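20/02/2026
By Veronika Hauser

So I finally made it to the open day at Preditz, after Nadiia Skoryk had been on at me since September! Parking was a pain (I ended up by the Pfister building and walked back in the drizzle), but the coffee was free and the first 45 minutes went by in a blur of hallways and handshakes.

My favorite stop was the tables with the plastic bowls and cups. I'm a sucker for colorful kitchen stuff, and the purple one with the lavender rim is pretty much the bowl I've wanted for popcorn my whole life. I stayed at that green cloth way longer than I meant to.

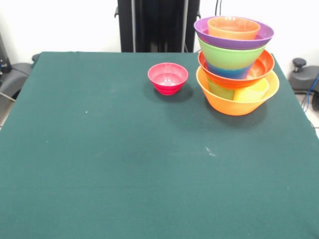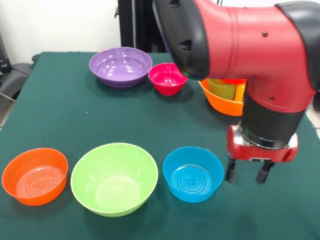

How do you get two plastic bowls apart when they're stuck together?
Put cold water in the inner one, stand the outer one in warm water for a few minutes, and twist gently.

I picked that up from Nadiia over lunch, and I've used it at home already. Lunch was soup and a roll, nine dollars, decent. After that we squeezed into a talk in room 15, which ran long, and I snuck out before the questions to beat the traffic.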